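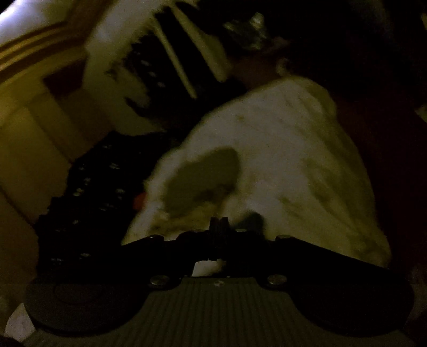
Covadonga Ibarra wrote:
You'll never go back to ironing once you've tried it, I promise! Take the sheet off the line while it still has a bit of damp in it, get someone on the other end, pull hard corner to corner, fold it, and then sit on it. My gran used to put hers under the sofa cushion and we'd all watch telly on top of it. Percale loves this. Sateen sulks.

marmalade_jo wrote:
Sit on it?! I love this place. I only came on to ask whether a 300 thread count was worth the extra and now I'm eyeing up the sofa.

For the record I've gone for the plain percale from the market in Piltley. It's crisp, a bit noisy for the first few washes, and it feels wonderful on a warm August night. My old set was one of those 3000 thread count things off the internet and it was like sleeping in a raincoat.

Subbarao Nambiar wrote:
There's no such thing as a 3000 thread count in any useful sense. They count every ply of every yarn and multiply it up. You can only fit so many threads into an inch of cloth. Anything decent sits well under that, and I'd take a good 300 over any of them.

I do disagree about the folding, though. Sorry, Covadonga. Pulling it corner to corner stretches it on the bias and after a year your rectangle is a kite. Pull along the length, then across the width. Never diagonally.

Covadonga Ibarra wrote:
Forty years of my gran's sheets say otherwise, and they were still square when we cut them up for dusters :)

pegbag wrote:
Team Subbarao on the pulling, Team Gran on the sitting. Can I also put in a word for hanging the sheet folded in half with the hems together at the top? It makes a big pocket, the wind gets in and does most of the smoothing for you. I hung mine over the line in the middle for years and always had a crease where your hips go.

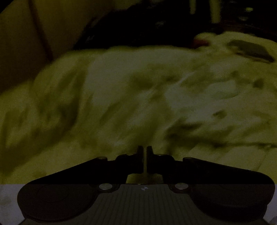 marmalade_jo wrote:
Right, first proper wash report! I did the whole set at 40 with half the usual powder and no softener, as everyone said, then a second rinse. Pegged out by nine in the morning, hems together like pegbag says, and it came in before lunch smelling marvellous. The fitted sheet was a doddle. My husband and I pulled the flat one lengthways and then across (I'm staying out of the kite business) and sat on it through two episodes of a thing about canals. I've always been a white bedding person, and the one snag is that white does show its rumples, as you can tell from the photo – but I rather like a bed that looks slept in. If I wanted it flat as paper I'd stay at the Grurkard and let them do it.

Subbarao Nambiar wrote:
Half the powder is exactly right. Most of the stiffness people complain about is old detergent that hasn't rinsed out. If the water's hard where you are, try a small cup of white vinegar in the softener drawer now and then. Check your machine's booklet first, as some makers don't like it near the seals.

tumbledown wrote:
Am I the only one here who irons? I put the radio on, do three pillowcases and the top foot of the sheet, and get into bed feeling like a duchess. The top foot is all you ever see! I wouldn't give it up for anything.

pegbag wrote:
The top foot only is genius and I'm cross I didn't think of it.

Covadonga Ibarra wrote:
Ironing pillowcases is allowed. Ironing a fitted sheet is a cry for help.

tumbledown wrote:
I've done it. It was a long winter. 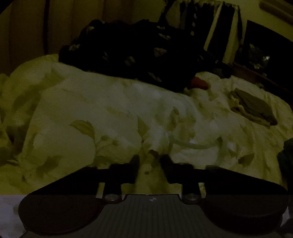
Duvet covers: inside out or wrestle?

pegbag wrote:
Splitting this off as the other bit was getting long. I do the inside-out method. Arms in, grab the two far corners through the cloth, grab the duvet corners, shake like mad. King size, on my own, and I'm five foot one.

marmalade_jo wrote:
I do the roll! Cover inside out flat on the bed, duvet on top, roll the pair up like a Swiss roll from the closed end, tuck the open end round, unroll. It looks like a magic trick and my daughter makes me do it for visitors.

Subbarao Nambiar wrote:
I've tried the roll. I ended up with a very neat Swiss roll.

Covadonga Ibarra wrote:
You have to button the middle before you unroll it. Try again and report back. And does anyone know if Liao's in Piltley still sells the covers with ties in the corners? Mine came from there and the ties are the best thing about it – no more lump at the bottom by the end of the week.

tumbledown wrote:
They do, bottom shelf at the back by the towels. Plain ones only. I got the blue.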